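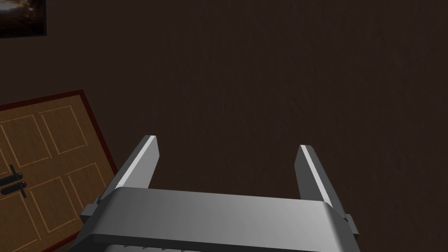 Shota, on the paint question: please don't let the shop in Pruseton talk you into white. I did my hallway white in January and it looks like the inside of a refrigerator. Go dark. A dark brown wall like the one behind the gripper would hide every scuff your bike has ever made, and a little texture in it forgives bad rolling, of which I am a master. I used two coats of the Nadska matte and one coat of swearing.

Shota Kawaguchi wrote:
> Has anyone on the list painted a rental hallway lately?
> The landlord says "any tasteful color" and won't define it.
> I have 900 to spend and 4 walls, one with a radiator on it.
> Also, is primer a real thing or a tax?

Primer is real. I skipped it once, over a nicotine ceiling, and the ceiling won.
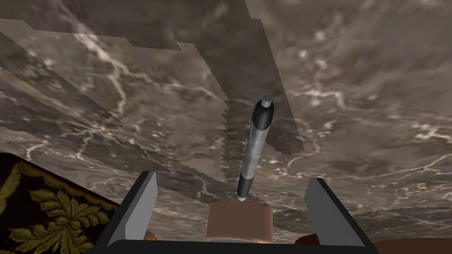
For the radiator, get the long skinny roller and a piece of cardboard to slide down behind it. You will still miss a stripe. Mine is visible only to guests who lie on the floor, and I have stopped inviting those.

As for "tasteful," get it in writing. My old landlord on Skendari Street approved "sand" over the phone, then kept 96 of my deposit for "orange." I still have the can – the lid says sand.
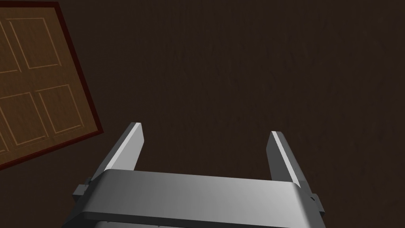

Dark brown wall, gray metal in front.

I have half a tub of filler and two decent brushes if you want them. The third brush is for stirring now and we don't discuss it.

Wakana Sugawara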